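## 6. When the right gripper stops short

I lost most of a November afternoon to this one, so I'm writing it down while I still remember it! The Drekar arms do it when the gripper is sent down into something with tall sides (a shopping bag, usually). The arm gets above the opening, stops, and the panel shows fault 2746. Everything looks healthy, the left arm will still answer, and you'll be tempted to press Resume. Please don't.

**Caution:** Resume carries on from the last stored height, and that may be well below the rim. I've had a bag dragged clean off the table that way.

1. Press Hold on the panel and wait for the tone. Hands stay off the table until you've heard it.
2. Leave everything where it is, bag and bowl included. You'll want the same layout for the retest.
3. Look at the right arm from the front. You're checking that the gripper is over the open top of the bag and well away from the handle, and that the cable along the arm has a bit of slack in it.

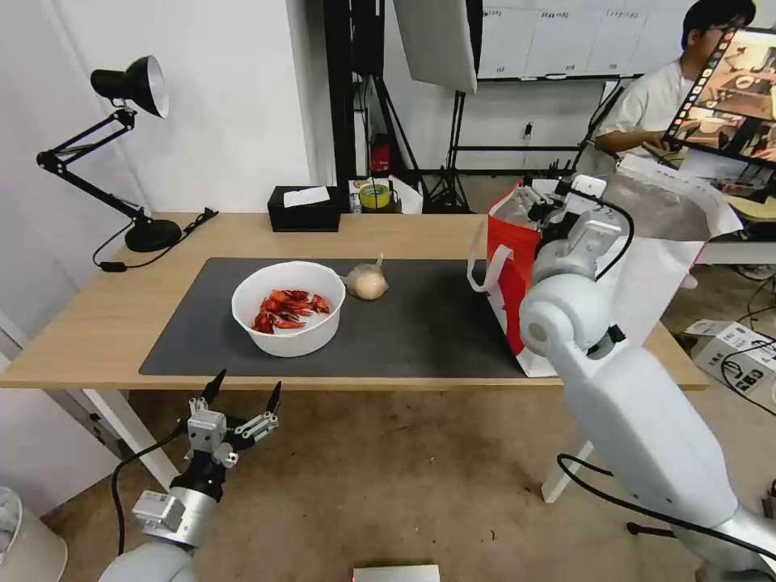

4. If the handle could snag a finger, choose Jog, then Up, and raise the arm 50 mm. Only then reach in and fold the handle down outside the bag.
5. Open Limits > Right > Descent. Ours had gone back to 2000 after the Borkholm update, far too quick for paper. Set it to 20 and save (the save button is the tiny one, sorry).
6. Clear the fault and run one slow descent with your thumb resting on Hold.

**Note:** if 2746 comes straight back, it's probably the cable pulling at the wrist. Power both arms down before you re-clip it, then start again from step 1.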